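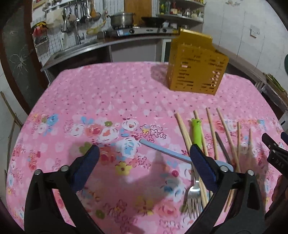

Clerum Kitchen Table Set: collection rules and data card

Release 2. Last edit October 5, 2026. Maintained by Efua Wumbei, rules text mostly Mansa Lamptey. Replaces the June draft, please delete your copy of that.

What's in it

Hand-held gripper recordings from home kitchens. Sorting, picking up, putting into holders. 1,844 episodes recorded, 1,615 passed review and are in the release. The rest are kept at Annan under the review folder, not for training. 13 homes. Splits are by home, never by episode. Don't reshuffle.

Rules before recording

Written OK from the household first. Every adult who lives there, not only the one who opens the door. They can pull out later, see Removal.

Table stays as the household keeps it. Patterned cloth is fine, leave it on. Do not swap in a plain one. Shelves, racks and counters behind the table stay put too.

Do take away: mail, medicine labels, family photos, screens, anything with a name or address on it. Check the walls. Check again from gripper height, you see more of the room than you think with the wide lens.

Stove off for the whole session. Pots can stay on it.

Finger pads wiped and looked at. Torn pad = no recording. Bolts checked by hand before the first episode.

Rules while recording

Cutlery goes down in a loose pile. Handles any which way, crossing is good. No lining things up between episodes, and don't pre-turn a piece so it's easier to grab.

Holder stands upright on the table within reach. Move it between episodes, not during.

One piece at a time unless the task sheet says otherwise. If two chopsticks come up together, put both down and mark the episode double_pick. Do not shake one off.

Sharp things: dull table knives only. Kitchen knives go in a drawer before you start.

Bare hands stay out of view from start beep to end beep. If a hand comes in, finish the episode and flag it. Reviewers decide.

Two grippers on one table: agree who moves first. The waiting one holds still and may be in view, thats allowed and should be labeled second_gripper.
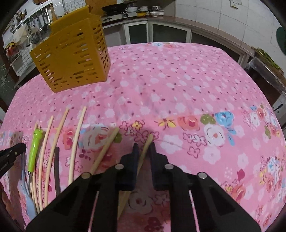
Cutlery pile task. Chopstick between the fingers, second gripper coming in at left.

Labeling

Use the plain word. chopstick, fork, holder. If you can't tell what a utensil is from the video, label it utensil_other. Guessing cost us a week of fixes on the last release.

Color goes in its own field. Material only when the task sheet lists it.

Partly hidden pieces still get labeled if any part shows. Set occluded to yes.

Printed flowers on a cloth are not objects. We had petals boxed as food. Please no.

Success is set by the person recording, right after the episode, then confirmed by a reviewer who wasnt in the room. If they disagree it goes to Mansa.

Known problems

Pale wood on pale flowers gets missed a lot, mostly near the edges of the view. Second pass only done for the Clarkach homes so far.

Wide lens bends table edges. Calibration files are in calib, one per gripper. Don't use one gripper's file for another, even same model.

Time sync between paired grippers drifts on long sessions. Gastard script corrects it. Run it before you merge streams. If the log says "no anchor" leave the streams separate and tell Efua.

Lefties are underrepresented. Looking for more.

Allowed use

Training and testing manipulation policies, grasp detection, that kind of thing. Not allowed: working out who lives in a home, matching kitchens to addresses, selling on the raw video. Papers can show stills if no person is in them.

Removal

Household asks, all its episodes go, from every split, within the next release. Their entry in homes.csv gets blanked but the row number stays. If you hold a local copy you pull the new list and delete too. Check removed.txt before each training run.

TODO

license file (draft is with Clerum)
fix task names with double underscores
re-export thumbnails
second pass on the other homes - Efua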